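"At the packing table you learn patience"

The packing room of Bondemden is smaller than I expected. There is one long table, a shelf with labels and a door to the cold store, which stays closed most of the time. The woman who runs the room asked me not to print her name. "Write about the work," she told me. "My name is not interesting for people who buy lunch."

She came to the company 20 years ago, when it was only a shop on the main street of Pamonville. In the first years she sold cheese and sausage over the counter, and everything was wrapped in paper while the customer waited. Today most of the food arrives already packed, and her team of eight puts it together into boxes for schools, offices and small stores in the region.

I asked her what makes a good package. She thought for a long time before she answered. "The seal," she said. "People look at the picture and the color. I look at the border. If there is a fold in the border, I put the package to the side, even when it looks fine." The packages with a doubtful seal go back to the supplier, Charbonneau, one time per week. In June they sent back 77 of them, and she was not happy about it.

The film itself now comes from Stetex. She prefers it to the old one, which was thicker and made a terrible noise. "The whole day you heard this noise, also at home in your bed," she said, and laughed. The new film is more quiet, but it is also slippery, and the packages slide when you make a high pile. For this reason they are placed flat on the table, next to each other, before they go in the box. 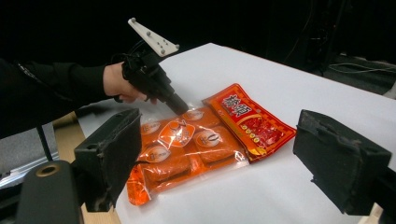
According to one customer in Pamonville, the single wrappers inside the big package are too much plastic for so little food, and the company should offer the sausages loose again, as in the old shop.

She has heard this complaint many times and she does not find it wrong. "I also have a trash can at home," she said. "But a child takes one piece to school, and the other pieces stay closed. With paper you must eat all of it in two days." She would like to try a bigger package for canteens, without the small wrappers. The order must be at least 56 boxes for this, and until now only one school has shown interest.

Before I left, she showed me how she checks a border with her thumb, slowly, from one corner to the other. I tried it too and found nothing. She took the same package from my hand, felt it again and put it to the side.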